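Cyril Bloxham has sold kitchen fittings for most of his working life, and he says he has stopped believing in the clear counter. "People come in with a magazine page and they want a counter with one lemon on it," he says. "I ask where the toaster goes. They look at me like I'm rude."

His new range for Rudd, called Clurkier, is supposed to be the answer. It is a set of rules more than a set of products: heavy things to the side, jars against the wall, a cutting board in the middle and no other claim on that space. I told him that sounded like what my mother did without a brochure. He didn't argue. "Your mother didn't have 46 people on a waiting list."

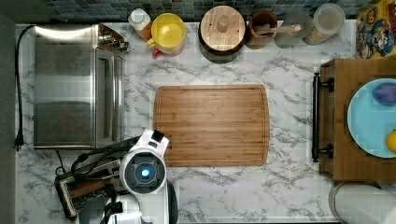

**KUSTEDEN, December** – The counter in Bloxham's own kitchen has a white marble pattern, and the bamboo board gets the best of it. The toaster oven has the left side, with a pop-up toaster below it and a good deal of black cable on top. I asked whether the cables were part of the system.

"Cables are the part I haven't solved," he said. "Iso sells a clip for them. I tried two and threw both away."

He is firmer about the back row. Jars should be clear, he says, so you know when to shop, and one of his is nearly empty. The wooden spoon stays out. Why the cartoon box in the corner is allowed to stay, when he tells customers to hide their packaging, I never quite got out of him. "It's cheerful" was the first answer. The second was that he'd get to it.

A planning visit takes almost 2 hours, and he admits that much of it is spent moving a toaster back and forth. I asked if anyone keeps to the layout afterward.

"Some do," he said. "I don't go back and check."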